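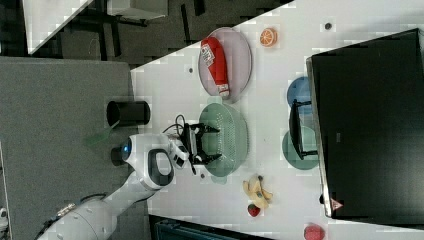 Toy food and plates on a white tabletop. Play sets are among the items covered by the new rules.

Clarnusden Toy Library to Extend Loan Period

20 June 2021

The Clarnusden Public Library has announced that its toy lending service will extend the standard loan period from two weeks to three, beginning with items checked out at the end of June. The change applies to all branches, including the Skikavska Street branch, where the service is based.

The toy collection now holds 1121 items, among them puzzles, building blocks, dress-up clothes, board games and play kitchen sets. According to the library's annual report, over 57 percent of toy loans last year were renewed at least once. The library said that a longer first loan would reduce the number of renewal requests and give families more time with larger sets.

Households may borrow up to three toys at a time. Sets with many small parts will continue to count as one item, and borrowers are asked to check the contents against the card inside the lid before returning them. A missing part should be reported at the desk. There is no charge for a single lost piece, but a set that can no longer be used will be billed at its replacement cost.

Returned toys will be cleaned and held for two days before they go back on the shelf. Items may be returned to any branch during opening hours, but not through the outdoor book drop, which is too narrow for most of the boxes.

The library has also moved its toy catalog to the Bitar reservation system, already in use for books and films. Cardholders can search by age group, place a hold and choose a pickup branch — the Butix Road branch will offer pickup for the first time. Holds will be kept for three days.

Toys already on loan keep their current due date and may be renewed once under the old terms. Residents who do not have a library card may apply at any branch with proof of address. Cards are free of charge for residents of Clarnusden.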